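Sharing a Workbench With a Robot: What I've Learned So Far

I've been writing these workshop tips for years now, and most of them have been about glue, tape, drawer dividers and how to get ink out of your cuffs. This one's a bit different. Since August our packing and finishing room at Rustthorpe has had a two-armed robot in it, and I've had more questions about that than about anything else I've ever mentioned here. So, tips for working next to one, from somebody who'd never touched anything smarter than a label printer.

A little background first. We're a small stationery and gift outfit. We stamp cards, box up ink pads, pack mugs, tie ribbons and send it all out the door. There are four of us on the benches. The robot runs on software called Dakura, and it spends most of its day on the dull end of the job, which means picking a thing up, setting it down where it belongs and doing that again. A good week for us used to be 1552 parcels and a lot of sore wrists. I was nervous about it (I'll own up to that) and I'm a lot less nervous now.

Put a cloth down

Bare benches are slippery and they're loud. When a mug gets set down on bare laminate by a hand that isn't yours, you hear it across the room, and by lunch you're ready to scream. We tried rubber matting first and everybody hated the smell. Then I brought in an old woven tablecloth from home and it solved the whole thing in one afternoon.

Pick one with some texture, so small stuff doesn't skate around. Pale is good because you can spot a dropped stamp right away. Avoid anything with a big bold pattern – ours had roses on it for a week and the robot kept hesitating over them, which was funny for one morning and then very much not funny. Wash it before you use it so it does its shrinking in your laundry room and not on your bench. Iron it too. A crease will tip a tall box over, no matter who put it there.

If the cloth has a fringe, run it along a side where nobody is standing. I caught mine on a belt buckle and took a whole layout with me.

Give everything an address

Before the robot came, my bench was what you might call a personal system. I knew where the bone folder was because I'd thrown it there. That doesn't work when you're sharing. Now each thing has a home, and we lay out the same home every morning.

Tall boxes go to the back. Flat things go in the middle. Paper goes where you can slide another sheet on top without moving anything else. Drinkware goes to one side, well away from ink, with its coaster nearby. I drew the layout on the back of a calendar page and taped it inside the cabinet door, and I'd tell you to do the same on your first day, because you will not remember it on Thursday when three orders come in at once.

You don't have to be fussy about straight lines, by the way. I used to square everything up like I was setting a table for the in-laws. It's fine for things to sit at an angle so long as they aren't piled on each other by accident. Leave a hand's width between items if you've got the room.
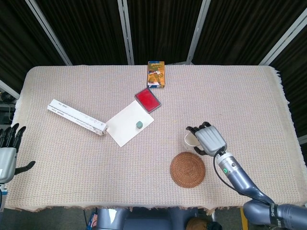
Reaching for the cup, with the ink pad and paper laid out alongside.

Hang something dark behind the bench

Our back wall was a shelf full of bright packaging, tape rolls and somebody's collection of novelty pens. It was a mess to look at for a person and it was worse for the robot. Black curtains fixed it. They don't need to be fancy, and you can pick up secondhand drapes for next to nothing if you ask at a school or a church that's clearing out its stage.

I didn't expect to like them as much as I do! Your eyes get a rest. When you look up from a card you aren't looking at a hundred other jobs waiting for you. Vacuum them with the brush attachment every couple of weeks, though, because black shows every bit of paper fluff in the building.

Ink pads: lids on

This was my tip long before there was a robot, and now I'm stricter about it. Close the pad the second you're done. A pad left open dries out, and sooner or later something gets set down in it. When it was only us, that meant a red elbow. Now it can mean red fingertips on the next forty things that get picked up, and you won't notice till they're in tissue paper.

If it does happen, stop the run, then wipe the fingertips with the cloth and cleaner your supplier tells you to use. Please don't grab whatever's under the sink. I did the nail polish remover thing once, on a different machine, years ago, and I had a cloudy plastic cover to remind me for as long as we owned it.

For ink on the tablecloth itself, blot, don't rub. Cold water, a drop of dish soap, blot again. Test a corner first.

Cups and anything else that breaks

Start with your seconds. Every shop that sells ceramics has a shelf of mugs with a bad glaze or a wobbly foot, and those are your practice pieces. We set aside a crate of them and used nothing else for the first stretch.

Check the outside of the mug before it goes on the bench. Dust from the packing box makes a smooth cup slippery for any sort of hand, yours included. I keep a dry microfiber cloth in my apron pocket and give each one a quick turn in it. Takes no time at all.

And no coffee on the shared bench. I know. I fought this one harder than anybody. But a cup is a cup, and the machine has no way of knowing that one is stock and one is the only thing getting you through the morning. Our drinks live on the windowsill now and, well, I get up and walk more than I used to.

Stay out of the reach, and mark where it is

Your supplier will tell you how far the arms go and what the rules are for standing near them, and those rules come first, before anything I say. What I can add is that you should mark the line on the floor with tape in a color you don't use for anything else. We had yellow all over the place already for the pallet lane, so we went with pink. You can see it from the door.

Sleeves up, lanyards off, long hair back. Don't reach across to nudge something "just a little" while it's moving. Pause it, nudge, step back, start it again. After a few days that feels as natural as turning off the mixer before you scrape the bowl. And learn where the stop button is with your eyes shut. We practiced that, giggling like kids, and I'm glad we did.

Cables want checking too. I look over the ones I'm allowed to look over at the start of each shift, same as I'd check an iron cord, and if one looks rubbed or pinched I report it and don't poke at it.

Divide up the day by what wears you out

When the robot first came in, we gave it the jobs we thought it would be good at. That was backward, in my opinion. What worked better was sitting down with a pot of tea and writing out which jobs left us aching. Mine was lifting mugs out of crates, 300 of them on a busy day, and twisting to set them down. A coworker's was stacking small boxes, which did a number on her thumb.

So those went on the robot's list, as far as it could manage them. It's slower than I am on small boxes. I could outpace it with one hand. But I couldn't do it all afternoon and still open a jar at home, and lately I can open the jar.

We kept the stamping that has to line up just so, the ribbons, the handwritten notes and anything a customer has asked for specially. I'd worried I'd be left with the scraps and I've ended up with the parts I like. It isn't all rosy. The room is quieter and I miss some of the chatter we used to have when we all did crates together. There's also a new kind of tired that comes from watching something closely, so we swap over every hour and the person coming off goes to do something with their hands.

If you're the one being asked to share your bench, ask early on what happens to hours. We asked. We got it in writing that nobody's hours would be cut through the first year, and it made every conversation after that easier.

Keep a grumble book

Get a cheap notebook, hang it on a string by the bench and write down everything that goes wrong or gets on your nerves. Dropped, missed, too slow, too noisy, in my way. Put the time of day next to it. Ours showed a whole cluster of dropped items late in the afternoon, and it was low sun coming through the side window. A blind from the hardware store took care of it.

The book's also handy when the technician from Vidal comes by, because you can hand it over and not stand there trying to remember. Write down the good stuff as well, if you think of it. I mostly don't.

A few odds and ends

Save your small empty boxes. They're great for practicing a new layout before you risk the full ones.

Soft stamps and erasers roll. Set them on a sheet of paper and they'll stay put a bit better, and you'll see them.

Woven coasters shed little bits when they're new, so give them a good shake outside.

If you use Jela labels like we do, put them on after handling and not before. The corners lift.

Wipe the bench down at night, when everything's parked and switched off, and lay the cloth out fresh in the morning. I do mine at 7 with the radio on.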